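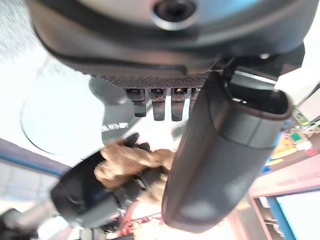 Siham Nassar writes that her arm drops every soft thing she hands it, and asks whether she should record more demonstrations or start over. She has 123 of them so far, all done by remote control in one afternoon.

Start over, but keep the old set in a separate folder. Soft and furry things are harder to teach than blocks or cups, and most of the trouble comes from habits the operator picked up on hard objects. The tips below are the ones we use at the Maddocks workshop. They apply to any small two-finger arm, whether you drive it with a controller or take hold of it and move it by hand.

Before you record

Clear your own head about what the task is. "Pick up the toy" is too loose. "Pinch the toy near the middle, lift it clear of the pile, set it in the tray, open, back away" can be shown the same way every time. Write it on a card and prop the card where you can read it while driving.

Run through it with the recorder off until you stop making corrections. For most people that takes longer than they expect. If you are still hunting for the grip point after ten minutes, move your chair.

Wipe the fingertips. Residue on the tips changes how fur and cloth let go, and you will end up teaching the arm to shake things loose. A damp cloth is enough for most grime. For sticker glue use a little rubbing alcohol on a cotton swab and let it dry. Keep it off painted lettering.

Check the wrist camera view before anything else. If the fingers hide the object completely when they close, the recording will have nothing useful in it at the moment that matters most. Change the approach angle a little so that part of the object stays in sight on one side.

Lighting

Keep the same lights on for the whole session. A ring light is fine. If the background goes white, turn the light down a step or move it back, and do that before the first take. Daylight from a window is a nuisance from 4 in the afternoon on in December, so we pull the blind and forget about it.

Bright screens behind the work cause the same trouble. Switch them off or turn them away.

Gripping soft things

Close slowly. On a wood block you can snap the fingers shut and get away with it. Fur squashes, so the fingers keep traveling after first contact, and if you let go of the trigger too early you are holding hair and no body. Close, wait for one slow breath, close a touch more, then lift.

Take hold of the body of the thing. Tufts pull through the fingers. If the pile is so long you can't tell where the body is, push the tips down into it until you feel or see the whole thing shift, then pinch.

Lift straight up for the first couple of inches. Dragging sideways catches whatever is lying next to it. If the neighbor comes along too, stop, set both down, and call the take spoiled.

Don't squeeze harder to make up for a bad position. Open, back out, come in again. Keep some of those second tries in the set, as long as they are clean. The arm needs to see what to do after a miss.

By hand or by remote

Moving the arm by hand is quicker to learn and gives smoother paths. The drawback is your own hand and sleeve in the camera view. Stand to the side, hold the arm well back from the wrist, and roll your cuffs up.

Remote control keeps you out of the picture and is better for the final pinch. It is slower, and people tend to stop and start. Pauses get learned along with everything else. If you catch yourself thinking in mid-move, that take goes in the reject folder.

With 2 arms on one bench, give each its own side and have one person call the moves out loud. Let the holding arm come to a full stop before the other one reaches in. Cable ties on the shared edge, one every foot or so, make it easier to remember where the line is.

How many takes

Siham's 123 would be plenty for a block in a fixed spot. For fur in a mixed bin we went to 800 before it was any use, and we threw out a good share of those. Spread them over several sessions. Nobody drives well for a whole afternoon, and the last hour of a long session is usually the worst of the lot.

Change one thing every so often: turn the toy around, move the tray, put something else next to it. Leave the camera alone. If it gets knocked, note the take number, set it back against its mark, and record a short test.

Odds and ends

Masking tape on the bench for the tray corners. Replace it when it curls.

A lint roller for the fingers between takes. Shed hair builds up behind the tips and gets into the joints.

Name the folders by object and operator. We had a whole Prondumlow box of takes labeled "good" and "good new" and ended up recording it again.

The foam finger pads from Forkberg grip fur better than bare tips, but they wear smooth. Swap both at once. The Caltport ones are thicker and need the closing distance set again after fitting.

Keep the stop button on the side of the hand you aren't driving with.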